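How to Clear and Reset a Crowded Table in 20 Minutes

Posted 16 March 2025

I love a big table. I also know exactly what happens to a big table: every can, box and bottle in the building drifts toward it and stays. We have two pushed together at our shared craft room in Dukbridge, and after a whole January of good intentions I finally have a routine that sticks. It's quick, it's cheap, and it's weirdly fun!

What you need

A damp cloth and a dry one
One shallow tray or box lid
A marker and some plain labels
A timer (your phone is fine)

Step 1. Lift the tall and tippy things first

Start with anything that could fall over and take its neighbors with it. For us that's always the vase. Artificial flowers make a vase top-heavy, especially a full bunch with daisies and roses going in every direction, so use both hands: one near the rim, one lower down. Lift straight up, then move it. Water bottles go next, then spray cans and tall snack cans. Put all of it on a side table for now.

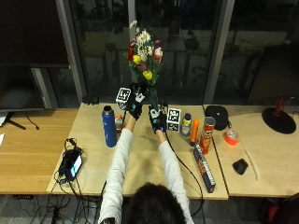
Step 2. Collect the flat and the long

With the tall stuff gone you can suddenly see what you're dealing with. Long narrow boxes love to lie diagonally and eat up half the surface. Stack them along one edge, longest at the bottom. Tape rolls, a mouse and other small bits go straight in the tray. Don't sort the tray yet! I lose ten minutes every time I try.

Cables get coiled loosely and moved to the back, well away from the front edge where a sleeve can catch them.

Step 3. Group by shape

This is my favorite part. I used to group by what things were for, and I'd stand there wondering where a canister belonged. Now I go by shape – round things with round things, boxes with boxes, soft packages together in the tray. Big canisters go at the back where they can stand upright. Cans with caps that have ended up on their sides get stood up in front of them, and small boxes fill the gap with their printed fronts facing you, so you can find one without picking up six.

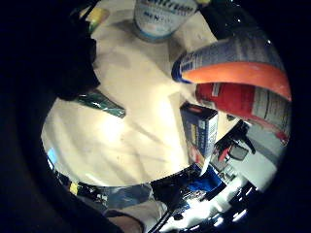
Anything in slippery plastic wrap belongs in the tray as well. It slides off every stack I have ever built, and I have built a lot of stacks. If a label faces the wall, turn it around while you're there. If there's no label, write one now, even if it only says "ask about this."

Step 4. Wipe in two passes

Damp cloth first, back to front, then the dry one. Pale tabletops show every ring, so go over the spots where bottles and cans were standing. Let it dry fully before anything goes back.

Step 5. Put back less than you took off

Give yourself a limit. Ours is whatever fits along the back edge in a single row, plus the vase. The rest goes on a shelf. The vase goes back last, again with two hands, and I like it near the window.

How often?

Once a week keeps ours in good shape. If you skip a week, set the timer for a bit longer and do Step 2 twice.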